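How to Write an Obituary for a Parent

Start with the facts you can check: full name, age, town, and the names of close family. Get these from papers if you can. Memory slips in a hard week, and a misspelled grandchild will be noticed.

Next, call whoever will print it. Ask for the deadline, the word limit and the price. The paper in Ross takes notices until 4 p.m. for the next day and charges by the line after the first 150 words. Its Sunday edition closes earlier.

Then sit down with one or two relatives and talk before you write. Put some food out and let people tell stories. One person should take notes.

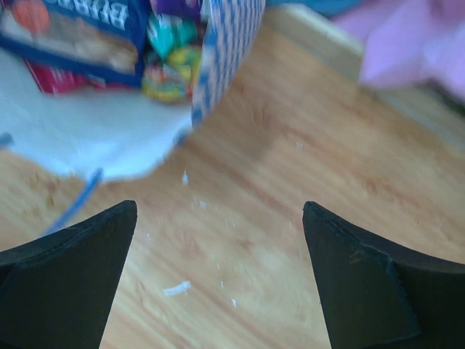
Snacks for a long afternoon.

Write the life in order, but don't give every year the same space. Jobs need a line each. If your father spent most of his career at one firm, say what he did there. When Francine Melnyk wrote her father's notice, her first draft had four sentences on his title at Drostix and one on the choir he sang in every week. She switched them. The finished piece ran 160 words.

Survivors come next. The usual order is spouse, children with their partners, grandchildren, then brothers and sisters. Those who died earlier go in a separate sentence — "He was preceded in death by" is standard, and plain "He was predeceased by" works too.

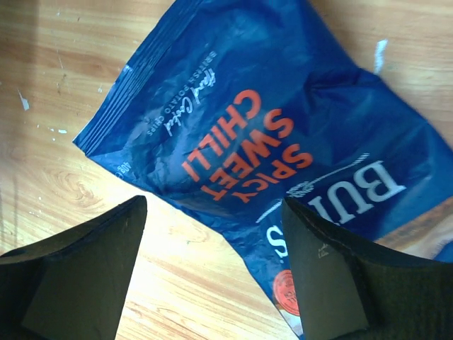 Service details go at the end. Give the day, the time, the full address and whether there is a meal afterward. If the family prefers donations to flowers, name the group exactly as it appears on its own paperwork.

Leave out the street address of the house and your mother's maiden name. Both can be misused.

Read the draft aloud to someone who knew the person, then have someone who didn't check the spelling and dates. Keep a copy of the version you send, and ask for a proof.

Questions: Laurier Chan, notices desk | © Plirkness Family Pages | Back to top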